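**Bench cell budgeting** is the planning of cost, space and spares for a small robot arm station, usually a table with 2 or more arms. Covers purchase, fit-out and running costs. The term is used mostly in small labs and colleges, less so in factories, where the integrator quotes the lot.

## Cost items

Arms are the headline figure and the easy one. Bases, mounting plates, rails and cabling get left off the first list. Wrist cameras too, plus the screen to watch them on. Curtains or screens for stray light are cheap but need floor space, so measure first.

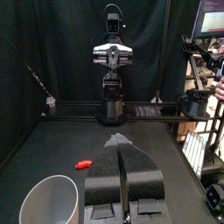 Finger pads wear and are budgeted as consumables, same as tape and cable ties. Heikki Saarela's planning sheet for the Plavholm workshop put 25 per cent of the arm price aside for spares and fittings. Critized at the time as too high. Later sheets kept it.

## Lease or buy

Leasing suits short projects. Jomero leases by the month, Stenar sells outright with a service plan. Resale value is hard to guess, and software licences often dont transfer to the new owner.

## Planning practice

Teemu Ojala's checklist runs in this order: task, table, power, arms, cameras. Orders go in before March where the budget year ends then. The Vainio labour estimate, 307 hours for set-up, was revised to 303 after cable runs were taken out and costed seperately.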